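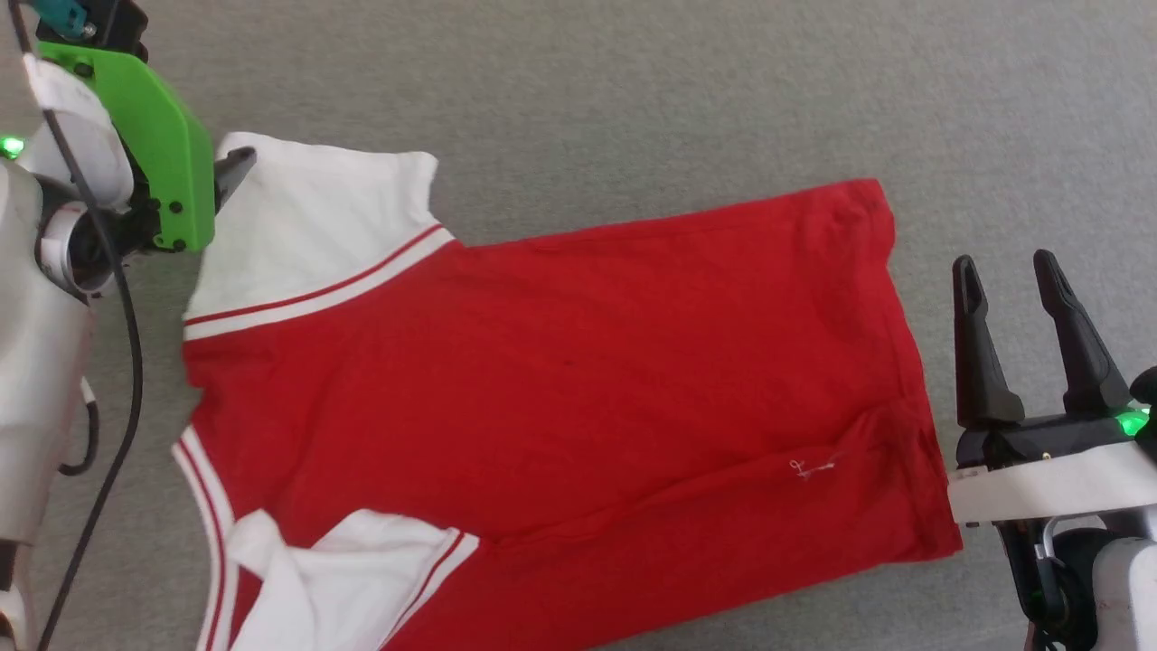 Why I gave up on my favourite villain (and then went back)

4 min read

Sun 19 January

So I've finally finished the third Plavdale book, and I have Opinions, and my other half has asked me very nicely to put them somewhere other than the kitchen.

If you haven't read them, the Plavdale comics are set in a flooded mining valley run by four families who all hate each other. The best of the baddies by a mile is Uvell, the Toll Keeper. She turns up on page 12 of the first book, takes a man's boat off him, and then gives him a lift home in it. That's the whole scene. I was sold!

Book one Uvell is properly frightening. She never raises her voice, she's always eating something, and you don't learn a thing about where she came from. Then book two happened. Fifty pages of childhood flashback (I went back and checked, it's exactly 50) with the sad orphanage and the cruel uncle and the little wooden whistle, and by the end of it I just felt tired. I put the book down in May and didn't pick up another one until Christmas, when Faustine lent me the third and told me to stop sulking.

And she was right, annoyingly. The third book does something clever with all that backstory, which is that Uvell has been telling it wrong. Old Đorđević, the ferryman, was there. He remembers the uncle as a perfectly decent bloke who taught her to swim. She's been handing out this tragic story for years because people pay the toll faster when they feel sorry for her. I yelped on the bus. I then read the flashback chapter again with that in mind and there are clues all over it, like the whistle changing hands between two panels, which I'd put down to sloppy drawing. Sorry to whoever drew it.

What I'm less keen on is the power stuff. The water-binding was lovely and vague in book one, she'd put her palm on the river and the boats would stop. Now there are ranks. There's a chart at the back! Uvell is apparently a 2000 and the Delside captain who beats her is a 2567, and I don't know what I'm meant to do with that. The fight between them on the lock gates is brilliant, all mud and bad footing, and then somebody on the bank reads out the numbers and the air goes right out of it. I'd like to see her lose because she got cocky, or because she skipped lunch for once.

Anyway, she's not dead. You never see a body, her hat goes down the weir and the next page has the toll bell ringing with no one on the rope. If the fourth one opens with her eating a pear in somebody else's boat I will be unbearable for weeks.

Next on the pile is the short story collection, the one with the Delside captain as a cabin boy. I've been warned it's mostly about knots.

Comments

Gilles Hervieu
The chart comes from the card game, I think, they put it in the books later. Doesn't make it any better. I cut mine out with scissors.

Vanderleia Camargo
I LIKED the orphanage chapter and I will die on this hill. Even if she made it up, she chose what to make up, and that tells you loads about her. Have another look at what she says about the stairs.

Gwenaël Deschamps
You could have put a spoiler warning at the top, I was halfway through book two!!

Gaëtan Masson
The knots one is good, stick with it past the second story. Uvell is in it for two panels and doesn't say a word.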